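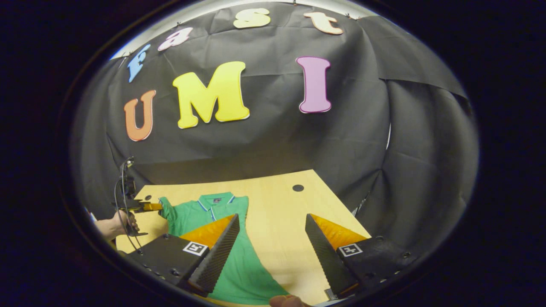

*"Fast UMI" in cut-out letters on a black backdrop.*

# staletti-restore-notes

Notes and small scripts for looking inside PostgreSQL dump files before you restore them. Kept by Lingyun Jia, with corrections from anyone who has been hurt by a dump file and wants to talk about it.

## What's in the folder

- `peek.sh` prints the header of a custom-format dump: server version, pg_dump version, compression, encoding
- `roles.sql` lists the roles a dump expects to find waiting for it
- `headers.csv`, one row per dump, 829 rows
- `failures.csv`, one row per failed restore, 603 rows, which tells you something about our year

## Where the rows come from

Most are from the Busteo migration, when every regional office sent its database in whatever format the office printer person preferred. Some were custom format, some were plain SQL, and one was plain SQL pasted into a word processor, with curly quotes throughout. That one has its own row and its own column.

Customer names and table contents were stripped out by Xinyi Xue. Schema names were kept, including `new_new_final`, which was in production until January.

## Using it

Run `peek.sh yourfile.dump`. If it prints a version newer than your local pg_restore, stop and install the newer client tools. An older pg_restore will often refuse the file with "unsupported version in file header", and for once the message means what it says.

Plain SQL dumps have no binary header. Run `head -20` on the file and read the comments near the top. If someone has removed the comments to save space, ask them how much space they saved.

Check the encoding as well. Restoring a LATIN1 dump into a UTF8 database normally works, as the server converts on the way in. Going from UTF8 to SQL_ASCII also works, in the sense that it finishes.

## Known problems

- `roles.sql` misses roles that own nothing but are granted to something that does. Chunhua Jin has a fix on a laptop.
- The `duration` column is in seconds up to row 1,260 of the old combined file and in minutes after it. The split files are all in seconds, or should be.
- Directory-format dumps are only covered by 7 rows. Our offices don't trust folders.

## Licence

Do what you like with the scripts. Please keep the credit line in the CSV files.

Comments

**Wanting Lü:** peek.sh falls over on file names with spaces in them. Quotes round $1 sorted it for me.

**Lingyun Jia:** Fixed, thanks. I had been blaming the people with the spaces.

**Chunhua Jiang:** Is the word processor dump available? Asking for a training course at Drastinent.

**Xinyi Xue:** Only the header row. The rest was mostly people's addresses.

Contact: use the issues page | © Staletti database group | Back to top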